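The Quiet Pleasure of the Low Cupboard

There is a particular kind of happiness in opening both doors of a low cabinet and finding room inside. I felt it again this July, when our little office at Rerley finally got around to its paper, all 901 pages of it, which had been living in trays, on chairs and (I blush to say) under the kettle.

File boxes were my answer. I'm fond of the blue ones, with a white label on the face and, if you can get it, a finger hole in the spine, so you can hook one out without a wrestling match.

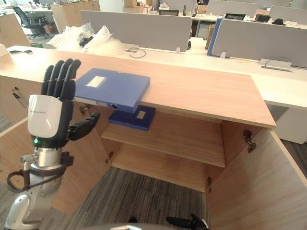

Start with the doors

Open them all the way before you move a single thing. A half-open door will catch your hip, your sleeve and eventually your temper! While you're down there, have a look at the hinges, and give anything wobbly a turn with the screwdriver.

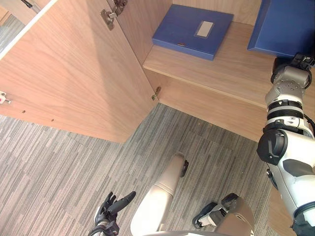 By the home and office editor, Odness Magazine

I lay my boxes flat. My old boss at Fogh stood every folder upright and would have been horrified, but a low shelf suits a flat box very nicely, and you can read the label from above without getting down on your knees.

Put the ones you reach for most side by side on the middle shelf, snug against each other, and then stop. It's so tempting to fill the rest!

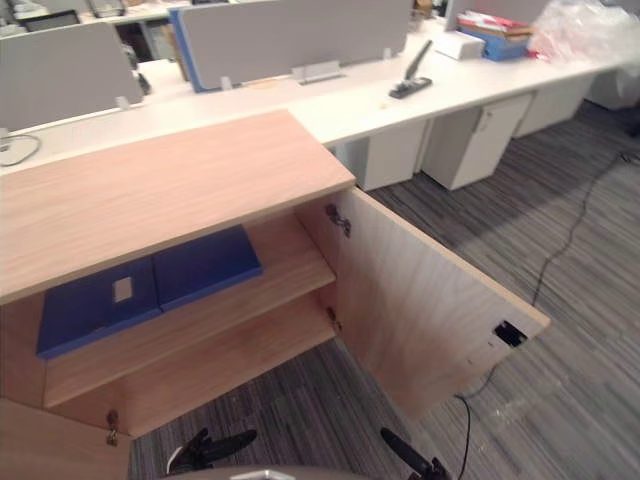
A bit of bare shelf is what lets you take one box out, set it down and have a proper rummage, and it leaves somewhere for next year's papers to go when they come along, as they always do. 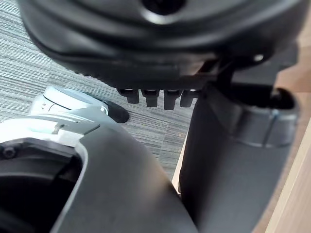

A word on labels

Write them in pencil first. Mine said "Karnisico, misc." for 4 months before I admitted that "misc." was most of the trouble, and it now says "Karnisico, invoices" in my best printing.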